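Section 3: Bringing the arm into the working day

If you have come straight from Section 2, your arm is fixed in its place, powered and answering to the control panel on the office computer. Well done, the fiddly bit is behind you! This section covers what comes next, the part that most sites find takes longer than they planned: teaching the arm its first tidying job, and settling it in among the people who have been doing that job up to now.

Please read 3.1 before you touch anything, even if you are the sort of person who likes to press buttons first. Yae Nishimura, who wrote the first version of this guide for the Zundholm office, put the people before the steps, and we have kept her order ever since.

3.1 Before you start: talk to the team

The Chamoun desk arm is meant for small, dull, repeated jobs — sorting pens back into their places after a meeting, setting out a kit for the next group, handing over one item at a time to somebody packing welcome folders. At Zundholm those jobs used to fall to whoever happened to be last out of the room, and at Skundbridge they belonged to the front desk. Find out whose they are at your own site, and sit down with those people over a cup of tea before the first session.

Things worth settling together:

Who starts the arm in the morning, and who switches it off.
Who may change a saved routine. We suggest two people, so that holidays are covered.
What will happen to the time that is freed up. Do put this in writing, however briefly.
Where the team should write down what annoys them.

Note: the panel keeps a log of stoppages. It does not record who was in the room, and it should not be used to judge anybody's work. If a manager asks for the log, give them the whole of it and let the front desk see it too.

3.2 Preparing the table

1. Clear a working area in front of the arm. Papers, tape, pens and so on can stay at the side, provided they are outside the reach you marked out in Section 2.

2. Lay the mat flat in front of the base and press down the corners. Anything the arm is to pick up should start on the mat.

3. Look along the cables from the arm to the wall. They should have enough slack for the arm to turn fully each way without tugging, and no loop should hang over the mat.

4. Put out only the items for this job. For a first routine we recommend dry-wipe markers, as they are light, easy to grip and no great loss if dropped.

5. Leave a little space between one marker and the next, so that the gripper can close on a single barrel without nudging its neighbour.

Caution: keep fingers, lanyards and long sleeves out of the working area whenever the panel shows READY or MOVING. The arm is small, but it will pinch, and a pinch first thing on a Tuesday does nothing for anybody's goodwill.

3.3 Teaching the first routine

1. On the panel, choose New Routine and give it a name your colleagues will recognise. "Markers after meeting" is a good name. "Test 2057" is a real one from Ustlow, and it took them a week to find out what it did.

2. Choose Teach. The joints will go slack, so support the arm with one hand under the upper part before you confirm.

3. Guide the gripper slowly down to the first marker until the barrel sits between the fingers, then press Mark.

4. Press Close. If the marker slips or turns, open the gripper and try again a little nearer to the middle of the barrel.

5. Lift the marker clear of the mat and press Mark again.

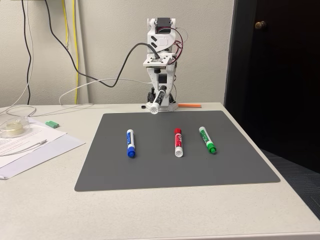
6. Move on to the place where the marker is to be set down, lower it gently, and press Open followed by Mark.

7. Repeat for each of the other markers, then choose Save.

8. Play the routine back at slow speed with one hand near the stop button. Watch it all the way through, even when it seems to be going nicely.

A routine may hold up to 400 marked points, though we have never seen a tidying job that needed more than 32. If yours is growing past that, it will probably be happier as two shorter routines.

Note: let the person who usually does the job do the teaching. Yoon-hee Gil at Skundbridge had put the meeting room straight for years, and her routine was quicker and neater than the one our own engineer had made, simply from her knowing which way round people like to find a pen.

3.4 The first few weeks

Expect the job to take longer at first. Somebody will be standing over the arm, and somebody else will be putting right what it has missed. Ardalan Yazdani at Ustlow kept the old rota going alongside the arm until the end of June, and we would warmly suggest that you do the same.

Expect the work to change shape as well. The picking up and putting down goes, and in its place come small new duties: checking the mat, throwing out dried-up markers, spotting when a saved point has drifted. These are real work, and they ought to appear in somebody's hours. At Zundholm, Ok-hee So asked for them to be added to her job description, and we now recommend it to every site.

If the team finds that a job is better done by hand, choose Retire Routine on the panel. The routine is kept and can be brought back later.

3.5 If the arm stops part-way

1. Press the stop button, whatever the panel says.
2. Support the arm and take hold of anything in the gripper.
3. Choose Release, then remove the item.
4. Check the mat and the cables as in 3.2.
5. Choose Home, and play the routine once at slow speed before going back to normal use.

Should the same stoppage come up three times in a day, leave the arm switched off and send the log to Nam-gil Chae on the support desk, with a line or two in your own words about what was on the table. Section 4 deals with routine care and cleaning.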